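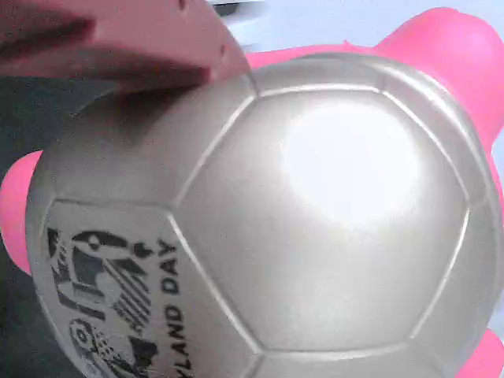
Gotura Handling Cell – Progress Report to the Fernandes Fund
23 November 2023

Dear friends at the fund,

It has been a busy stretch since our last report in June, and I'm pleased to say most of the news is good. You asked us to keep this one to the upkeep of the cell itself and leave the research results for the annual paper, so I'll do my best to stay on topic, though anyone who has sat through a meeting with me will know that's a tall order.

How the cell is running

The arm has now done 1137 hours of work since it was commissioned, and 465 of those fall in the period covered here. That is a good deal more than we promised in the application. Most of the extra time came from leaving the cell set up between sessions, where we used to strip it back to bare bench every Friday and lose half of Monday putting it together again. We should have thought of that much sooner.

The work itself is still the handling of everyday things that don't hold still or have no flat sides. Balls have been the hardest by a long way. A soccer ball gives the fingers very little to hold, the seams change how a fingertip sits from one grasp to the next, and a glossy panel throws the lights straight back at the wrist camera. Soft toys are kinder to the gripper but they shift under whatever is resting on them, and we've learned a lot about force settings from that.

Gripper fingers

This was the big job of the period. The original fingers had worn along the inside edge and one of them had developed a slight wobble at its mount. We first took it for a calibration fault and spent the better part of two weeks chasing it through the software – I'd like those weeks back, please. In the end one of the mounting screws had worked itself loose and the hole had gone oval.

We have since moved to a blunt, rounded finger with a plain matte finish, held by screws that can be reached without taking the whole gripper off the arm. Changing a pair used to eat up most of a morning and can now be done over a cup of tea. The screws are checked at the start of each day and marked with a dab of paint pen, so a turned one shows up at a glance. We keep 2 spare pairs in the drawer under the controller.

The rounded tip has one drawback, and I would sooner you heard it from us. It is poor at picking up thin flat things such as cards and coasters. We have put those tasks aside for the present and will come back to them in the new year with a narrower finger.

Camera and lighting

Glare has been a nuisance all year. With strong light from the front, a pale shiny object can lose all its detail in one patch, and the software then guesses at the surface there, sometimes quite badly. We have turned the main lamp down and fitted a diffuser over it. It helps with plastic tubs and not so much with balls, where the bright spot simply gets bigger and softer. A second lamp on the opposite side is the next thing to try.

The wrist camera is also due for a proper clean and refocus. Fine print and thin stripes come out blurry at close range, and I suspect the lens has crept a little from vibration. Ikent, who look after our optics, have booked the camera in and will lend us a unit for the days it's away.

Cables and controller

The cable running down the forearm was rubbing at the elbow. It has a new sleeve and a bit more slack, and we now look it over every week along with the hose clips. The controller filters were filthy, I'm sorry to say, and have gone on the same weekly list. The Plisumeck safety scanner passed its yearly check with no changes needed.

Money

We spent $445 on fingers, screws and the cable sleeve, all of it from the maintenance line. The diffuser came out of our own stores. We would like your okay to move what is left in the travel line over to maintenance, to cover the second lamp and the narrower fingers. There is no request for new money.

What comes next

The camera goes off first, then the second lamp goes up, and we'll recalibrate once both are settled in place. After that we'd like to run the full set of ball tasks again from the beginning, with the new fingers, and put the results beside those from June.

You would be very welcome to come by and watch. The cell runs most weekday afternoons, parking is easier after three, and the kettle is always on.

With thanks and warm regards,
The Gotura team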